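Stolludham Community Seed Library
Minutes of the spring planning meeting, 2024-03-03

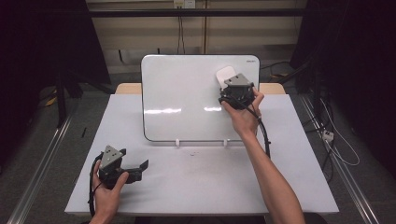
Present: Parisa Kordestani (chair), Araceli Zavala (minutes), and 13 members who signed the sheet by the door. Apologies came in from the two Jostard Lane gardeners, who are both down with colds. Get well soon!

The meeting opened at 10 with tea and a very good plum cake.

1. Minutes of the February meeting

Agreed as written, with one fix. The squash listed as "Warkivar Green" should read "Warkivar Gray." Araceli apologized to the squash.

2. Matters arising

The leaking gutter over the side door has been mended. The new label printer ribbon has come and it fits. The box of jam jars offered at the last meeting is still on offer and still needs someone with a car to pick it up from Jostard. Two people said they might be able to do it next week and will sort it out between themselves.

We still have no answer from the school garden club about sharing their cold frame. Parisa will write again.

3. Seed returns from last season

This was the item everyone had been waiting for, and what a year it was! Members brought back 225 packets, which beats anything we have managed before. Beans and peas did best, as they always do, but there was also a fine lot of lettuce, plenty of calendula, and for the first time a proper supply of leeks saved by people who had the patience to leave them standing into a second summer.

Parisa read out the varieties that are now safe, meaning that at least three households grew them and returned seed. Sixteen varieties are on that list. The Warkivar Gray squash made it at last, after two poor years when it crossed with somebody's pumpkins. There was applause.

Tomatoes were patchy. Several people lost plants to blight in August before the fruit was ripe enough to save. It was suggested that members pick one good truss early and keep it for seed before eating anything else. General agreement, plus some groaning from those who know they will eat it anyway.

Three lots of runner bean seed came in without a name or a year. They look healthy and will go into the "mystery mix" jar, which the children love.

Action: Araceli to type up the full list of returns and pin a copy in the hall.

4. Germination tests

We had a long and cheerful talk about testing. The older parsnip seed is almost certainly finished, and parsnip never keeps well, so it was agreed to compost everything older than last season without testing it. The onion seed is on the edge and should be tested before it goes out.

For everything else we will use the damp paper method again. Ten seeds per variety on a folded paper towel, rolled up, put in a bag with the name on it and kept somewhere warm. Anyone taking tests home should write the start date on the bag. Last year a few bags came back with no date and we could only guess.

A member asked whether the top of a refrigerator is warm enough. Several people have used theirs with good results, though newer models seem to stay cooler on top than the old ones did. Peppers want more heat and will go to whoever has a heated tray free.

We agreed that anything where fewer than half the seeds sprout won't go into packets. It can still be offered loose on the swap table with a note saying "sow thickly."

Action: eight people took test kits home. Results to Parisa by the next meeting, please.

5. Seed swap day

Much excitement here. The swap will be held in the main hall, with the doors open from 10 until 1. Setting up starts an hour before.

The layout will change from last year, when the line for the tomato table blocked the way to the tea. Tomatoes and peppers will move to the back wall, with herbs and flowers down the middle. Beans and peas will stay near the door. Potatoes, if we get any, will be outside under the porch so that the soil stays there too.

We will keep the rule that nobody has to bring seed to take seed. Parisa spoke warmly in favor of this. Plenty of our best seed savers came along the first time with empty hands, and she was one of them. A jar for donations will stand by the envelopes.

There was a lively discussion about limits. Some felt that five packets per person is too few for a family with a big plot. Others remembered that the chard ran out before noon. Decision: five packets per person until noon, then help yourself. Carried with two against.

Talks during the morning:

Araceli will show how to clean tomato seed by letting it ferment in a jar. She promises to keep the lid on this time.

Parisa will do a short talk on keeping squash true to type, covering how to tape the flowers shut the evening before and pollinate by hand in the morning. She would like to borrow a few flowers made of crepe paper, as there won't be real ones. The craft group has some.

Still looking for someone to talk about saving flower seed. It can be very short. If you have ever shaken a poppy head into a paper bag, you know enough.

Action: Parisa to book the hall and draw up the table plan. Araceli to make the poster.

6. Envelopes and labels

We are low on small envelopes. Two choices were put forward: buying a box of plain brown ones, or folding our own out of scrap paper. The folded ones cost nothing and look lovely, but fine seed such as lettuce and foxglove leaks out at the corners. After some testing on the spot with a spoonful of poppy seed (sorry about the floor), we decided to buy plain envelopes for fine seed and fold our own for beans, peas, squash and anything else that is big enough to stay put.

Every label should carry the variety, the year it was saved, the saver's first name if they are happy to share it, and one line on growing. Please keep that line useful. "Tall, needs strong poles" is a great help. "Nice" is less so, although we did enjoy it.

A folding evening will be held the week before the swap. Bring scissors, old maps, wrapping paper and seed catalogs. The Kordestani kitchen is open to all and there will be soup.

7. The growing-out plan

Some of our seed is getting old and needs to be grown fresh this year or it will be lost. The varieties most at risk are the Stolludham Early pea, the purple-podded climbing bean and the small yellow tomato that came to us without a name and that we have been calling Jostard Yellow.

Growers were found for all three, which is wonderful. Four households will take the pea. It needs to be sown soon, under cover if mice are a problem, and picked dry on the plant. Please don't eat them! Or grow a second row for eating, as one member plans to.

The climbing bean will go to three gardens that are well apart from one another. Beans mostly look after their own pollination, but bees do visit, and a bit of distance from other climbing beans is a good idea.

Jostard Yellow will be started on windowsills and the young plants shared out at the end of spring. Araceli has the last of the seed and will sow half of it, keeping the other half back in case something goes wrong.

It was also asked whether we should take on a heritage kale. Everyone likes the idea. The trouble is that kale crosses with so many other things, and takes two years, and needs a good number of plants left in the ground to flower. Nobody present has that much room. We will ask at the allotments.

8. Storage

The seed cabinet is doing its job, but the bottom drawer is damp. Everything in it has been moved up. We talked about whether to use silica packets or dry rice. Those who have tried rice say that it works if it has been dried in the oven first and cooled in a closed jar. We will try both in the bottom drawer for a month, with no seed in there, and see which jar feels drier.

The second refrigerator offered to us is too big for the store room. Thank you anyway, it was a kind thought. If anybody hears of a small one going spare, please let Parisa know.

9. Any other business

The library would like to display a tray of our prettiest beans, with a sign about how to join. Warmly agreed. Araceli will pick out the beans, and the rest of us will try not to argue about which are prettiest.

A new member asked for advice on slugs. This took quite a while. The suggestions included going out with a flashlight, laying down planks and turning them over in the morning, starting plants off in pots until they are sturdy, and keeping ducks. No decision was needed.

Someone left a green scarf and a single gardening glove (left hand) after the February meeting. They are on the hook behind the door.

10. Next meeting

To be held after the germination tests are done. Parisa will send the date around once the hall is confirmed. Bring your test results, any spare pots, and a cake if you feel like baking.

The meeting closed at 1, and the swap table stayed open while people cleared up.

Minutes taken by Araceli Zavala.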